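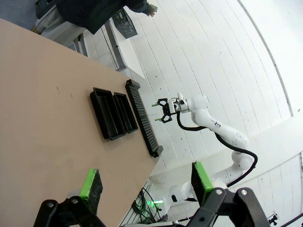 Hirville Robot Arm Club

Posted in October by the club blog desk

Get our newsletter! One email a month, unsubscribe whenever you like.

So I finally got my turn on the two-arm setup, and I spent the whole evening swapping fingertips like a kid with new sneakers. We've been arguing for ages over the Grillus pads versus the Starnano ones, and I wanted to settle it (for myself, anyway).

My test was pretty basic. Pick a part out of a black tray, carry it over to the long slotted rack, drop it in a slot, go back for the next one. I did 200 tries with each set. Grillus got 118 of them in cleanly, and Starnano was 9 better, so not the blowout I was promised!

What I noticed more was the feel. The Starnano pads grab early, which is great at the tray and a pain at the rack, where you want the part to let go the moment the fingers open. Grillus lets go nicely but needs a harder squeeze. I kept nudging the force up in Sima, our controller software, and kept forgetting to save it. Twice. Okay, three times.

The green pads on both arms look great against the black fingers, by the way. Zero effect on the score, but I like them.

Next up I want to try a slower approach to the rack, and maybe a softer pad on one finger only. If you've tried mixing pads, leave me a comment.

Last updated: October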